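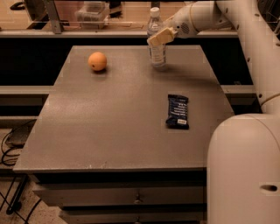 An orange, a plastic bottle and a wrapped snack bar on a metal drawer cabinet.

Search this book Search Clear

Chapter 10
Asking by Mail: The Annual Appeal Letter

By Noémie Tessier and Faraji Nyamweya
Updated January
Reading time: 10 minutes

Most small charities raise a large share of their unrestricted money through one letter a year. The letter goes out in the fall, the gifts come back over the next two months, and the thank-you notes take up much of the winter. Online giving has changed how people pay, but a printed letter is still what moves many long-time donors to act.

This chapter covers the appeal letter from the first draft to the last receipt. Chapter 9 dealt with keeping a donor list. You will need that list in good order before you start, and if yours has not been checked for deaths, moves and duplicate households in the past year, go back and do that work now.

We will follow one organization through the whole chapter. The Laizer Street Pantry serves families in the river towns north of Sorham. It has two paid staff, a rented storefront and a mailing list of 710 households. Upendo Rotich became its director after six years as a school secretary. In her first year she reused the letter her predecessor had written. It ran to two full pages, opened with the history of the building and asked for "your continued support" in the second-to-last paragraph. It brought in 48 gifts.

The next year she changed four things. She cut the letter to one page. She asked for a stated amount in the second paragraph and again in the postscript. She split the list into people who had given in the last two years and people who had not, and wrote a different opening for each group. She also enclosed a reply card with the donor's name already printed on it. Her board chair, Kiprono Swai, signed the letters to past donors by hand, which took him three evenings.

That mailing brought in 200 gifts. The average gift was a little smaller than before, and several of the largest donors gave exactly what they had always given. The growth came from lapsed donors and from people who had come to one event and never been asked for anything. We will look at those two groups separately in Section 10.3.

You should be careful with results like these. The pantry had also been in the local paper that summer, and a grocery closing had put hunger on people's minds. One good year does not tell you which change did the work. Section 10.5 explains how to test a single change on part of a list, and what to do when your list is too small for the test to mean much.

What you will learn

How to set a goal for a mailing and work out what it will cost
How to choose an amount to ask for, based on past giving
How to write an opening, a request and a postscript
How to plan printing, folding and postage
How to record gifts and send receipts

Terms used in this chapter

Appeal: a written request for a gift, sent to many people at once.
Lapsed donor: a person who gave in the past but has not given in the last two years.
Response rate: the number of gifts received divided by the number of letters mailed.
Segment: a part of the list that gets its own version of the letter.

10.1 Setting the Goal

Begin with last year's records. Write down how many letters were mailed, how many gifts came back, the total received and the total spent on paper, printing and stamps. Gifts that arrived online during the same weeks should be counted if the donor's name was on the mailing list.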